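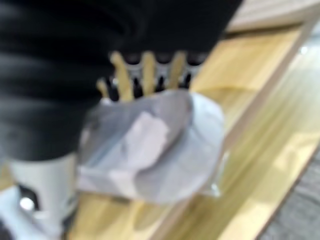 January 2024 – bird scarers, Grecu plot

Okay, the owl decoy is a flop. The pigeons sat next to it by lunchtime (one of them on its head!), so I'm moving on to reflective tape and a noise box.

1. Strung Vendar tape over the brassicas at 30 inches. It hums nicely in a breeze, but goes slack overnight, so use the short stakes next time.
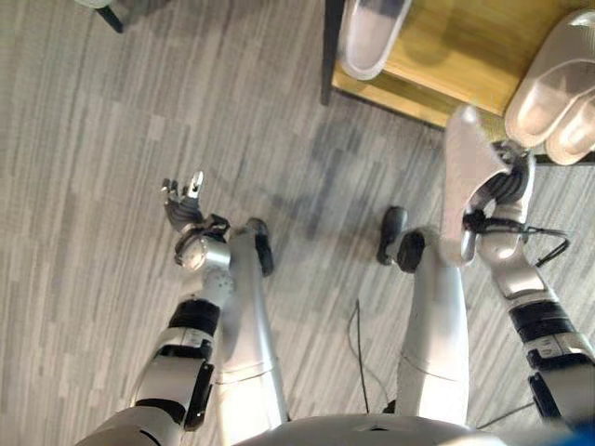
2. Set the Drolla clicker to go off every 15 minutes. Sebastian Jitaru thinks they'll get used to it in about 10 days – I'd give it less. Range is meant to be 240 feet, still need to pace that out.

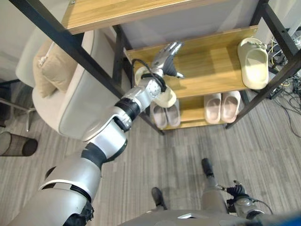

3. Ask Testton for the hawk kite back before the peas go in, in March. The spare line is in my blue tub.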